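Minutes of the Robot Manipulation Club, general meeting, Oct 11, 2022

Location: Tratby Hall, upstairs, after the chess people finally packed up.
Chair: Filippos Moschos. Minutes: whoever was sitting nearest the pen.
Quorum was declared before anyone could leave.

1. Minutes of the last meeting
Approved with one correction. The club did not "vote to abolish Python." It voted to stop arguing about it until November. The argument resumed under item 4 and was ruled out of order.

2. Money
The club account stands at 452 dollars. The department has promised another 200 toward the entry fee if we submit the form with all the boxes filled in, including the box we have left blank two years running. Filippos will fill in the box. A motion to spend the 452 on pizza was made, seconded, and withdrawn when the chair asked the mover to say it again slowly for the record.

3. Christodoulou Cup
We are entered in the simulation division as team 3006. The rules came out last week and are longer than our code. The main points:
The object has to be picked up, moved and put down in the bowl. Dropping it from a height no longer counts as putting it down. This was our whole strategy last year.
Runs are scored in a furnished room supplied by the organizers, and the layout changes between rounds.
Each team hands in a written log of its practice runs. A log reading "went fine" will be sent back. Several members looked at the ceiling.

4. Progress on the software
Drivo, our motion planner, now plans a path in a sensible time and mostly picks sensible paths. It still likes to take the elbow on a tour of the room before doing anything useful. The planner group says this is a tuning matter. The chair asked whether it was the same tuning matter as in the spring. It is.
Ruvus, the grasp module, has been rewritten. The old version treated every object as a box and was right whenever the object was a box. The new one looks at the shape first. The grasp group wants more lumpy objects with stems and rough sides, on the theory that if it can cope with those it can cope with a mug. There was a long discussion of whether a mug is harder. No vote was taken.
The practice batch came to 19 runs. The group would not give a success rate until it had agreed on what success means, and was asked to agree by the next meeting.

5. Logging
Proposed: every run gets a name that is neither "test," "test2" nor "final_final." Carried, with one abstention from the author of "final_final." Logs go in the shared folder, not on somebody's desktop, however nice the desktop.

6. Lab computers
The second machine still makes the noise. It has been reported again. Please don't hit it.

7. Recruiting
The sign-up table brought in several names, some of them legible. New members will be paired with someone from the planner or grasp group and allowed to break things in simulation before they touch anything with a purchase order attached. It was agreed that the poster should say "no experience needed" and that we should then behave as if we meant it.

8. Actions
Filippos: the form, the box on the form, the entry fee.
Planner group: the elbow.
Grasp group: a definition of success, one page at most.
Everyone: read the rules, including the appendix on bowls.

9. Any other business
A request for club shirts was put off until we have won something or until November, whichever is sooner. The meeting closed when the lights went off on their timer.

Attachment to item 4:
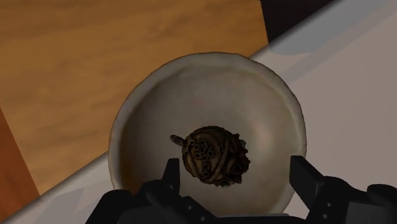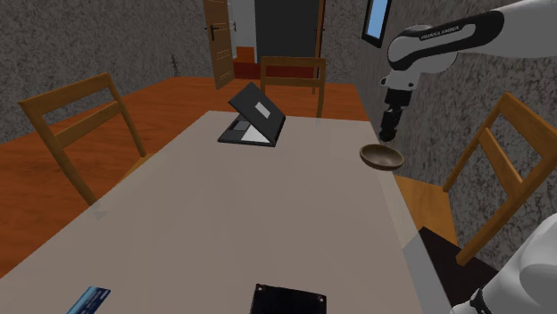

Simulation views, practice room: object in the bowl (first), arm over the bowl at the table (second).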